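Workshop Tips: House Rules for Two Arms and One Table

I've had a pair of tabletop arms going in my workshop since June, and I get more mail about them than about anything else on this site, glue included. Most of you ask about software. I'm going to talk about rules, the boring kind you tape to the wall, since mine have saved me more grief than any update ever did.

My list started as one sheet from Hiwot Gebru, who teaches the evening class at Candorby. I've crossed out bits of hers and scribbled in plenty of my own (sorry, Hiwot!). Take what fits your bench.

Clear the table first, all of it. Screws, coffee cups, the tape measure you swear you'll need in a second – off. An arm that's been told to go from left to right will happily sweep your tape measure along with it. I keep a shoebox under the bench and everything goes in there before the power goes on.

Mark your spots. I used to put bins down wherever they looked right and then wonder why Tuesday's settings were no good. Now I put a little dot of removable tape on the table at the back of each base. If you have kids helping, let them do the dots, they are much fussier than I am.

Pick bins that are the same shape and different colors. Same shape means the drop height you worked out for one is good for the other. Different colors means you can yell "yellow one!" across the room and be understood. And leave a gap between them that you can get your whole hand into.

Start with the fingers open and empty. Both arms, every time, before anybody presses anything. If one is closed, find out why before you go on. 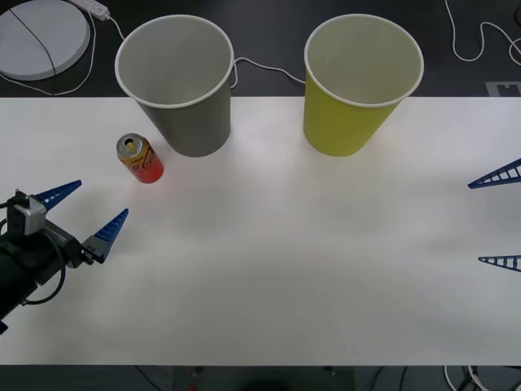
Bins at the back, both grippers open, one can to sort.

One thing at a time is my other big one. I know it's tempting to tip a whole bag of recycling out there, and I did it myself the first weekend and spent the evening picking cans off the floor. One item, one pick, one drop, then the next item. Once you've had 20 clean drops in a row you can think about putting out 2 things at once. Tincuța Voicu over at Drotden thinks I'm being a fusspot about this and starts with a full row. Her floor is carpeted, so maybe she just doesn't hear them land.

About cans: drain them and rinse them, and let them stand upside down on a rack overnight. Sticky fingers on a gripper are a pain to clean, especially the bendy kind with all the little openings. An old soft toothbrush and warm soapy water is what I use, with the fingers taken off the arm and dried properly before they go back on. No solvents unless your manual says so.

Decide who owns the middle. With two arms facing each other there's a stretch of table that both can reach, and you want it written down which arm goes in there first. My rule is left arm goes, left arm comes home, then right arm moves. It's slow! I don't care. A replacement finger takes forever to arrive and I have other things to do with my money.

Cables get their own check. Push each arm by hand (power off) through the farthest reach it's going to make and watch the loop. You want enough slack that it never pulls tight, and not so much that it drags across the table and knocks things over. Anything running behind the table should be out of the way of your feet too. I walk around the back once before each session, looking down.

Hands out while it's live. If something falls over, stop the arms, then reach in. I don't care how quick you are. The stop button lives where the person watching can hit it without leaning over the table, and whoever is watching isn't also on the phone.

Write it down. I have a cheap spiral notebook with the date, what was on the table, and what went wrong. I'm at 641 entries now, and a good half of them say "can fell over," but when the drops started going wide last month I could leaf back and see which day it began. Loose bolt at the wrist, in case you're wondering.

Last bit: power off at the wall when you're done, arms parked low, notebook back on its hook. If you've got a rule of your own that I've missed, send it along and I'll add it to the sheet. Next time it's back to glue, and what to do with a clamp that won't let go.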